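Notes on gathering pick-and-place demonstrations for a small policy, Hivholm bench. Thread.

First: the wrist view is the one the policy gets. If you can't do the task from it yourself, don't record it.

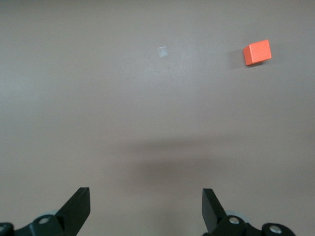

Moser replied that a policy trained on the wrist view alone will lose the target as soon as the arm turns away, and that a fixed overhead view costs very little.

Agreed on the cost. We log an overhead stream as well. It is used for review and for labelling failures, and the policy doesn't see it. Whether it should is a separate question and I don't have the runs to settle it yet.

Current set: 200 demonstrations, one operator, teleoperated. Task is reach, grasp, lift, hold. An episode ends when the hold timer runs out or the operator calls a failure.

Failures are kept. They go in their own folder with a one-word cause: slip, miss, knock, timeout. Of the 200, 22 are failures. I had been deleting them until February, which I regret.

Start positions. Left to themselves, operators put the block near the middle, between the open fingers, where the grasp is easy. The first model trained on that data reached for the middle whatever was on the table.

We now draw the start position from a list before each episode. Plenty of them are well off to one side, so the arm has to travel sideways before it goes down. Those take longer to record and they are the ones worth having.

Rotation gets the same treatment. A cube repeats every 90 degrees, so that is the range we sample. Check how your own object repeats before copying the number.

Arm shadow. With the light overhead, the gripper puts a soft dark patch on the table that moves with it. Early on I tried to get rid of it with a second lamp. That gave two shadows and a brighter table, and the grasp rate didn't move. The lamp is back in the cupboard.

What did help was recording with the lights at different levels, so the patch isn't always equally dark. Cheap to do. Change it between batches and write the level in the batch header.

Second objects. A bare table with one block teaches the model that anything which isn't table is the target. We put something small and clear down in a share of the episodes and the operator ignores it. Clear things are a fair test, as they pick up an edge highlight and not much else.

Operator pauses. People stop for a moment above the block before closing. The model copies the stop, and sometimes never leaves it. We trim any stretch longer than 2 seconds with no commanded motion. The trimming script is in the Devach repo under tools, with the threshold as an argument.

Gripper state is logged as measured width, along with the command. If you only keep the command you can't tell a grasp from a miss afterwards.

Next batch uses the Grarkitz fingertips, same task, same position list. I'll post the grasp rate per region of the table when it is done, including the bad corner.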